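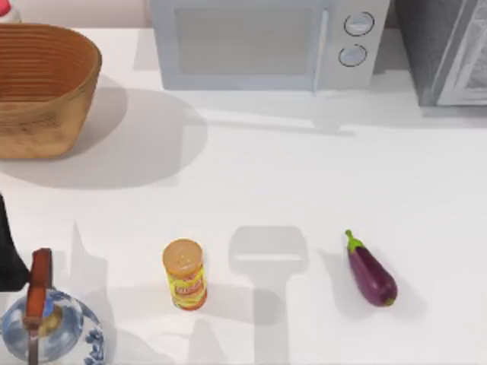

4.2 Paid verification and reader trust

Before the badge was sold, most of our participants understood it as proof of identity. After the change, this understanding did not disappear quickly. In the October round of the survey we collected 1,678 complete answers, and many people still wrote that a marked account "must be the real one". Okeke and Fu describe the same delay for the Jimberg network, where the old meaning of the mark stayed with users long after the rules were rewritten.

We then showed each participant 100 short posts, taken from company accounts and from parody accounts. The posts were mixed, and the order was different for every person. As Figure 3 shows, the badge had its strongest effect when the account name was short and the participant did not follow the company. For people who already followed it — a small group in our sample — the effect was weak.

One limit should be mentioned. The Busteck accounts had fewer than 3,000 followers each, so our results may not hold for large brands. Pisharody (personal communication) suggests that follower count works as a second badge, and we could not separate the two with the present data.

Figure 3. Trust score by badge and length of account name.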